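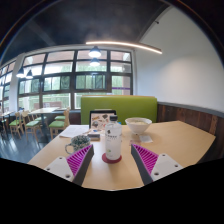
Water bottle on one of the round coasters, with the speckled mug beside it.

Vekby café table and Saren booth bench: review after 8 months

We bought this table and bench from Hollmann for the canteen at Balldale, to try one set before replacing the rest. The two pieces came to £643 with delivery. The full corner set, with a second bench, was £1,058, and I didn't think we needed it.

The table first. The top is pale wood with a rounded front edge, and that edge is the best thing about it. You can rest your forearms on it through a long lunch without getting a line across them. There's room for a bowl, a mug, a bottle and the menu stand, with some papers pushed to the back. Two people eating full meals is comfortable. Three is a squeeze.

The finish marks more easily than I'd like. A hot mug left a pale ring in the first week, which faded after a wipe with oil but never quite went. We now keep a round red coaster on it, and I'd advise the same. Cold bottles are fine if you wipe up after them.

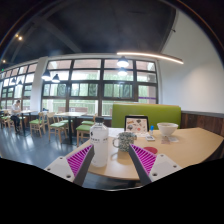 The table with a bottle, mug and bowl on it, and the lime-green backrest behind.

The bench is a bright lime green. Leonie Hamann chose the colour and I was against it, but next to the dark panelling it works well enough. The backrest is smooth, so crumbs and spilt soup come off with a damp cloth. It's firm and fairly upright — good for eating, less good for sitting over a second coffee. Clive Hebden has a bad back and likes it better than the old chairs.

Assembly took me almost 19 minutes for the table and a good deal longer for the bench, as two of the bolt holes didn't line up. Hollmann sent a replacement bracket in February without any argument. The instructions are drawings only and the fourth one is wrong — fit the back before the feet.

Good points: the edge, the easy cleaning, the price. Bad points: the soft finish and the bolt holes. I've ordered another table. I'm still waiting to hear whether the bench comes in grey.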